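About Us

Anedia is a small assembly shop. We put little plastic parts together by hand for companies that don't have the people or the room to do it themselves. Started in May with one bench and a borrowed van, now 12 of us on 2 shifts.

What we do: press-fit, crimping, bagging, counting, labeling, relabeling when the customer changes thier mind. Short runs mostly. Smallest job so far was 37 pieces, the biggest is the Sarent order, 4000 a week, still going. No minimum. Call and ask.

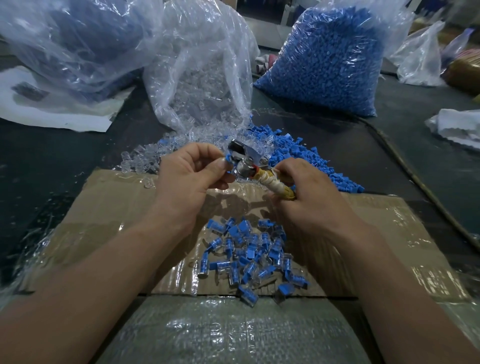

Hand work is slow and we price it that way. Some parts just don't do well in a feeder, too light, they cling together and jam. So we sit down and do them one at a time. Clear bodies in one heap, blue pieces in the other, pick up one of each, press, drop it on the cardboard. The tool with the taped handle is the kind we like, tape gets grubby but your palm thanks you by lunch. We tried bare metal handles for nearly a month and went back. Finished pieces stay up front, away from the loose stock, so nothing half done ends up in a bag. Every batch gets a pull test before it ships. If one fails we go through the whole batch again, on our time.

Parts come in from you or we order them through Alipour, our regular supplier. Send them in clear bags if you can, saves opening everything to see whats inside. Please write the part number on the bag and not just on the outer box.

We also do the kitting for Gramomen, instruction sheets and all, and have room for one more kitting customer this spring.

Pickup is at the side door, ring twice. Quotes usually same day, samples take a bit longer. Want to see the benches first? Come by, just call ahead so someone can let you in.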